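Open day at the Nekula ground station

The bus from Talavera drops you at a cattle grid and leaves. From there it is a twenty-minute walk uphill to the Nekula ground station, and the sign at the bottom says five. I mention this for anyone planning to come next year in the shoes I was wearing.

Nekula opens its gates to the public on one Wednesday in May. The rest of the time it talks to satellites, chiefly Catorero, a small Earth-watching craft that goes round the poles looking at reservoirs. I had signed up for the ten o'clock tour, which left at twenty to eleven once someone had found the key to the dish.

Our guide was Severino Cantero, a radio engineer with a fleece done up to the chin and a voice that the wind took away in handfuls. We learned that the big dish weighs 82 tonnes and that it (something) in winter. We all nodded. A boy at the front asked whether it could pick up football, and Severino said that it had been tried.

The dish did move for us, which I had not expected to enjoy as much as I did. A hooter went off, there was a pause long enough for everybody to lower their phones, and then the whole thing swung round towards the south with a noise like a very large fridge. It stopped. Somebody clapped. It swung back again.

Next was the control room, where we were let in twelve at a time and asked not to lean on anything. I had pictured a wall of screens. There is a wall of screens, but most of them show the weather. Catorero passes overhead several times a day and stays in view for a few minutes, and between passes the staff do paperwork like the rest of us. The morning's count was chalked up by the door: 2,706 passes since launch, 71 of them marked "poor". I asked what a poor one was like. "Short," said the woman at the desk, without turning round. 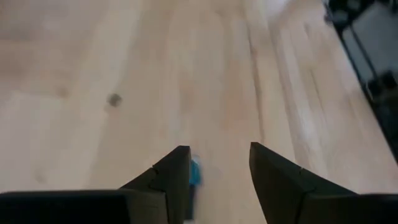
Lunch was in a marquee. The choice was a cheese roll or a different cheese roll, and by half past twelve the choice had been made for us. I ate mine next to a retired couple who go to every space open day within driving distance and rank them by parking. Nekula came fourth.

The afternoon talk was the one I had come for. Charito Dumlao is working on Nurkora, the follow-up to Catorero, and she spoke for forty minutes with only six slides, two of them the same slide. The new satellite will fly lower, at 491 kilometres, and so will see finer detail and be dragged down sooner. She was cheerful about this. A satellite that falls out of the sky on time, she explained, is one less for other people to steer round. It will carry fuel for small nudges upwards, and when the fuel is gone it will burn up over a stretch of ocean. She was asked which ocean. She said that was rather up to the satellite.

Questions ran over, mainly thanks to a gentleman who had brought his own theory of gravity in a folder. She took a copy, which was kinder than I would have been.

I missed the soldering workshop because of the queue and the model rockets because of the wind, which had them grounded from two o'clock. The gift shop was a table. I bought a mug with the dish on it and a tea towel with the orbit on it, and the orbit has already faded slightly in the wash.

Entry is free but you need to book, and the tours fill up early. Take a coat. The last bus back to Talavera goes at ten past five from the cattle grid, and it does not wait for people looking at the sky.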